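Replanning around stale obstacles
Posted Mar 19, 2020 by Mudassar Magsi

The last fortnight went on one bug in the planner, and since I will have forgotten the details by summer I am writing them down.

Some background for people who don't follow the Zolesus repository. Zolesus is our manipulation stack. Perception publishes a list of objects with poses and bounding shapes, the world model keeps them, and Kang (the motion planner, named before my time) asks the world model for a snapshot whenever it needs a path. Snapshots are immutable. That was a deliberate choice and I still think it is the right one, but it means that anything wrong in the snapshot stays wrong until the next request.

The symptom was that Kang refused grasps with a collision error when the path was clear. The same goal sent again a moment later usually went through. Intermittent, no pattern in the logs, and the unit tests were all green. I first blamed the collision margin, lowered it, and the errors became rarer, which cost me two days.

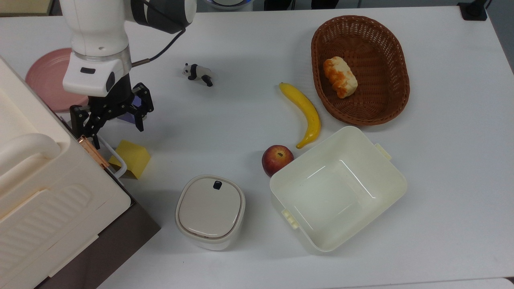
The world model ages its entries by last sighting. An object which perception hasn't reported for five cycles gets dropped, unless it is flagged as occluded, in which case it is kept with its last pose. The occlusion test is done against the arm's own geometry: if the arm lies between the camera and the stored pose, the entry is held. This matters for something like the purple-blue block, which is only partly visible behind the right gripper finger, or the pink plate with the wrist across one side of it. Neither should vanish from the model because the arm got in the way. The apple and the banana, out in the open, need no such protection and age normally.

The fault was in which arm pose the test used. Perception stamps each detection with the image time, but the occlusion check read the joint state at the time the message arrived. On a slow arm you would never notice. On a fast one the arm model was ahead of the image by most of a wrist's width, so entries behind the real arm were dropped and entries behind the predicted one were held. A held entry could be the ghost of something already moved. Kang then planned against the ghost.

The fix is short. The world model now keeps a ring buffer of joint states and interpolates to the image stamp before it runs the check. If the stamp falls outside the buffer, it logs a warning and skips ageing for that cycle. I also put the collision margin back where it was.

Testing took longer than the change. Celtetport, our log replay tool, used to rewrite all the stamps to replay time - so the bug could not appear in replay at all. It has a flag now, --keep-stamps, and it is on by default. With the old code and the flag set, the false collision shows up in 5 of the recorded runs. With the new code it shows up in none of them.

Still open: containers. An object inside another one gets its own bounding shape, and the container gets a solid box, so the two always overlap. At present there is a list of allowed overlaps in Plalivstead, the config package, and it is maintained by hand. I would like perception to publish a parent field instead. Bread in a basket should be a child of the basket, and Kang should treat the rim as the obstacle and leave the space inside it free. There is a branch with half of this done. It breaks the serialiser, so don't merge it.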